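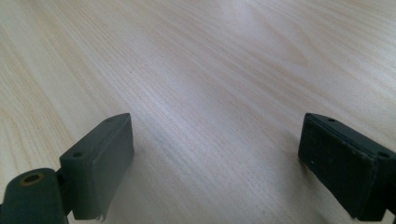 Pale tabletop with a light sheen, grain running on the diagonal.

Cleaning and re-oiling a light wooden table

Last updated: 23/05/2024

Pale wood shows rings and greasy patches sooner than dark wood, and it goes yellow if you use the wrong oil. The method below is the one I use on our kitchen table, which gets done every February and sometimes again before winter.

First find out what finish you have. Put a drop of water somewhere it won't be noticed and leave it for 9 minutes. If it sits up in a bead, the finish is sound and you only need to clean. If it soaks in and leaves a dark spot, the table wants oil. Varnished tops should not be oiled at all.

Cleaning

Clear the table and brush off the crumbs. Put a small squirt of washing-up liquid in a bowl of warm water, wring the cloth out hard and wipe with the grain. Go over it again with plain water, then dry it with a tea towel. Leave it overnight if you are going to oil it.

Check the surface with a lamp or window to one side. Glare hides a lot when you look straight down, so move about until you can see the dull patches.

Oiling

Rub down any rough areas with fine paper, always along the grain. Where the grain curves, follow it as best you can — scratches across it will show. Wipe off the dust.

I use Drandine clear oil, which Shoshana Bellamy put me on to. Pour a little on a lint-free cloth and spread it thinly. Wait 2 hours, wipe off whatever hasn't gone in, and do a second coat the next day.

Lay oily cloths flat outdoors to dry before binning them. They can catch fire if left in a heap.

Keep hot pans off the table for a week.

Marisol Pettigrew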